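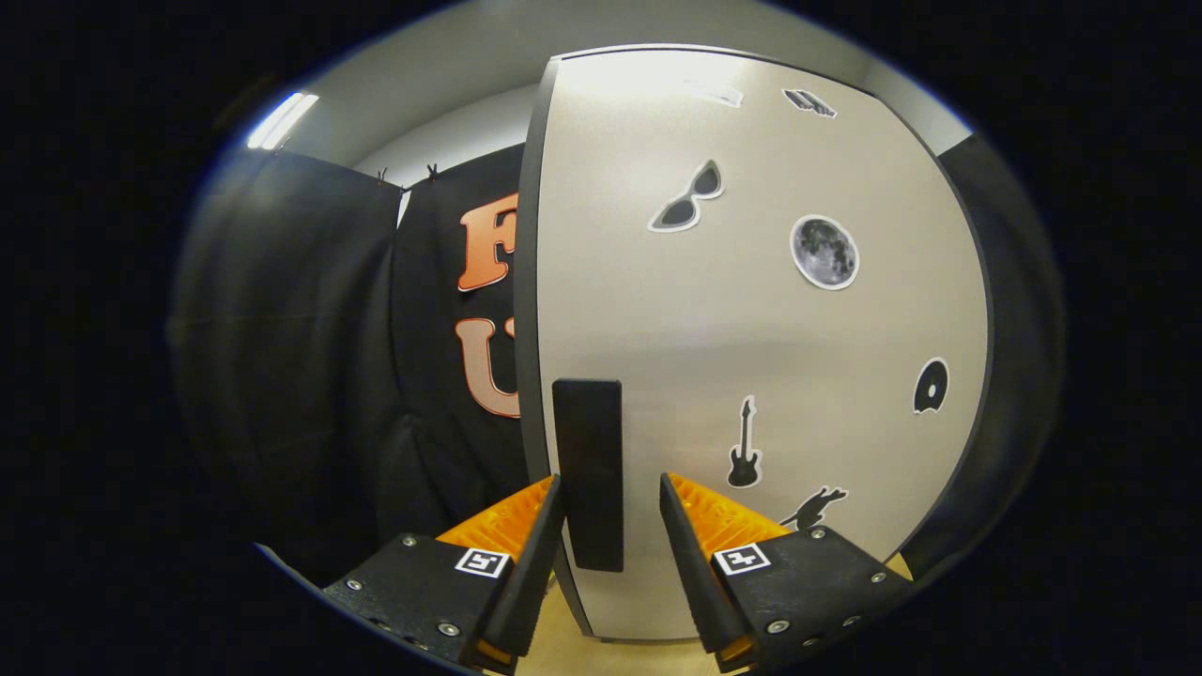
10/10/24

Week two of the autumn term at the Hondham robotics club, and I have been put in charge of homework. This is what happens if you go to the loo during the planning meeting.

For those who joined this blog for the allotment: I gave up the allotment in May. I now spend my evenings with a handheld gripper, squeezing things. You hold it, you pick up an object, you put it down somewhere else, and the whole business gets recorded so that our arm, Vuvlow, can learn to do the same. Vuvlow was named by a vote of the under-twelves and I am told the result is binding.

The target is 156 good runs before the Kneath open day. We have 45. We had more, but Kieran Mac Mathúna went through them with the delete key and a face like a driving examiner. His objections, as far as I could follow them: I come in too fast, I wobble, and I close the fingers before I've finished lining up. He says Vuvlow will copy every bad habit I've got. I have raised two children and did not need this explained.

So, block practice. A plain black block, stood on end by the cupboard door, the one with the guitar and the moon stuck on it. Come in low, one orange pad either side, stop, breathe, then close. The stopping is the hard part. My hand wants to get it over with. Kieran's advice was to pretend the block is asleep, and I'm annoyed to report that my runs got better straight away.

The other thing I keep doing is putting my thumb over one of the little square tags on the fingers. The software needs to see both to work out how far open the gripper is. Cover one and it sulks, and you don't find out until you've done a whole batch and feel pleased with yourself.

Meanwhile the younger lot are training for the Cliron sorting challenge and have stopped asking the adults for help. Their code for the sorter runs to 3,862 lines. I asked one of them what it all did and she said "mostly apologising", which turned out to mean error messages.

Jobs for next time: charge the spare battery, find the long screwdriver, get Kieran to show me how to label the runs without renaming the folder they live in (sorry again). Also biscuits. It's my turn, and the plain ones went down badly.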